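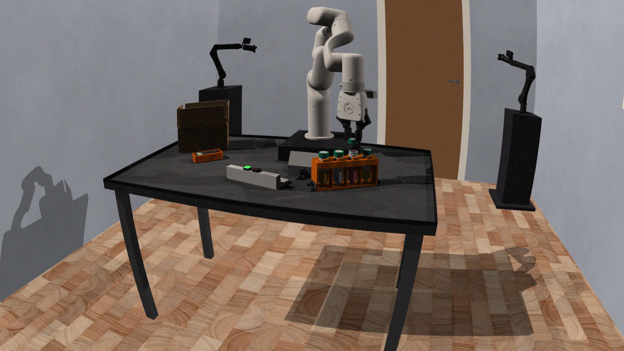
Black rectangular table on four dark legs, with a matte charcoal top and a raised glossy rim.

20 October 2021 — by Etenesh Derese
Filed under: Workroom furniture / Tables & benches

We've been selling the Prindano table for a good while now, and it's still the one I point people towards when they ring up and say they just want something solid that won't show every mark (and with two boys and a glue gun at home, I do sympathise!). The top is 80 cm deep, so there's space to spread out and still have somewhere to put your tea.

It comes flat in one box with the legs packed separately. Tsehay in our Brudeck showroom put hers together on her own in an evening, though I'd say a second pair of hands is a kindness when you turn it over. Tighten the leg bolts again after a week or two, once it has settled on your floor.

For cleaning, a damp cloth and a drop of washing-up liquid will do nicely — please don't use scouring cream, it leaves shiny patches on the matt finish and we can't get them out again.

Order code 2675. Delivery takes roughly 10 working days, and the next lot arrives with us in November. Spare bolts and felt pads are kept at the counter, so do ask Ibsa if you've lost any.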